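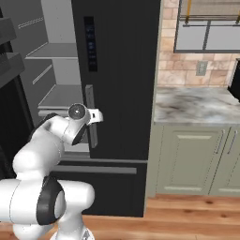
1/ Refrigerator door gaskets: how to test one, clean one and replace one

Declan Wainwright asked why his fridge in Monutville runs nearly all day. Compressor is fine, coils are clean. I told him to check the gasket before paying for a service call. Notes follow.

2/ The gasket is a hollow vinyl profile with a flexible magnetic strip inside. The magnet pulls the face against the steel cabinet. The hollow part takes up small errors in door alignment. Either one can fail without the other.

3/ Paper test. Close the door on a strip of printer paper and pull. You want steady drag. Repeat every few inches, all four sides. Mark weak spots with painter's tape. Corners on the hinge side go first in most of the units I see.

4/ The paper test misses small splits. Put a bright flashlight inside, aim it at the seal, close the door, kill the kitchen lights. Light at the edge means a gap. On French doors, do each door separately and check the hinged flap between them too. That flap has no magnet of its own on some models and relies on the door gaskets.

5/ Set a thermometer in a glass of water on the middle shelf overnight. Target is 38 F. Declan's fridge held 38 at the back, which told us nothing, so put it near the door side.

6/ Clean before you order anything. Warm water, dish soap, old toothbrush in the folds. Wipe the cabinet face as well. Dried syrup on the cabinet will hold a good gasket open. No bleach on vinyl.

7/ Flattened section: hair dryer on low, keep it moving, pull the fold out with your fingers, close the door and leave it 35 minutes. Works on a crease. Does nothing for a tear.

8/ Replacement. Order by the full model number from the label inside the cabinet, including the suffix. Ruth Holroyd in Naston left off the suffix and got a part 17 mm short. Soak the new one in hot tap water so the shipping folds relax. Dry it. Seat the four corners first, then work toward the middle of each side.

9/ Older doors hold the gasket under a retainer with hex-head screws. Loosen them, do not remove them. If you take them all out the inner liner shifts and the door can twist.

10/ Retest with paper after a day. Still weak on one corner, look at hinge sag before blaming the part.

11/ Venkatesh Rai asks about petroleum jelly on the seal. Thin film on the hinge side only, where it rubs. It won't fix a leak.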